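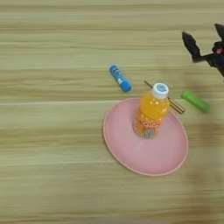
The case for the shared lunch hour

There was a time when most offices, workshops and schools in this country stopped for lunch together. The phones were left to ring, the front door was shut, and the whole staff sat down within a few minutes of one another. Few employers would now admit to such a thing. Lunch has become a private matter, taken at the desk or in the car, and often not taken at all. It is the view of this association that something of value has been lost, and that employers have it within their power to bring it back.

We do not make this argument out of fondness for the past. The old works canteen was noisy, the food was frequently poor, and in many places managers ate in a separate room with better chairs. What the canteen did provide was a fixed point in the day at which people from different parts of an organisation were likely to meet. A clerk in accounts learned the names of the people in despatch. A new starter had somewhere to go at midday. Small problems were raised across a table and dealt with before anyone had written them down.

The present arrangement is usually defended on grounds of choice. Staff are adults, it is said, and should be free to eat when and where they wish. The association accepts this entirely. Yet the freedom is often thinner than it looks. Where meetings may be booked at any time between nine and five, the midday hour is treated as spare, and the person who declines a meeting at half past twelve must explain why. A break which has to be defended each day will before long be given up, first by junior staff and then by those who set them an example.

Two of our member firms have tried another way. At Lacroix, which employs 258 people on a single site, no internal meeting may now be booked between half past twelve and half past one. The rule was introduced in July as a trial and was met with a good deal of doubt, chiefly from the sales teams, who feared that customers would be kept waiting. A small rota was drawn up to cover the telephones. The trial was extended at the request of the staff themselves, and the rule now appears in the company handbook.

Odov took a more modest course. It has two offices, in Aler and in Bernumham, and neither had a room in which more than a handful of people could sit. The firm gave up a storeroom in one and part of the reception area in the other, and furnished both with long tables. Nobody is required to use them. The Bernumham room is busy on most days; the Aler room was slow to find favour, and the firm concedes that it was put too far from the kitchen. It has since been moved.

Objections remain, and some of them are sound. A fixed hour does not suit those who work shifts, nor those who prefer to eat early and leave early in order to collect children. Some people find company at midday tiring and need the quiet. Others fast for reasons of faith or health, and should not be made to feel conspicuous. Any policy worth having must leave room for all of them. We would oppose any scheme in which attendance was noted, or in which the table became one more place to be assessed.

There is also the matter of cost. Small employers cannot be expected to build dining rooms, and the association does not suggest that they should. Many of our members occupy premises where every square metre is already in use. For them the most useful step is probably the cheapest, namely to keep the hour clear of meetings and to see that senior staff are known to observe it. A table, a kettle, a working sink and enough plates to go round will serve perfectly well. Larger firms have less excuse. An employer with 300 people on its books, which can find space for a second boardroom, can find space for somewhere to eat.

We would add a word on the food itself, as members often raise it. Subsidised meals are welcome where they can be afforded, but they are not the heart of the question. Those who bring their own lunch and those who buy it should be able to sit at the same table - a point that is sometimes overlooked when a canteen is handed to an outside caterer and seating is kept for paying customers.

The association will be writing to members with a short guide to protecting the midday break, and invites comments from those who have tried it, including those who found that it did not work. Replies will be read before the guide is put into its final form.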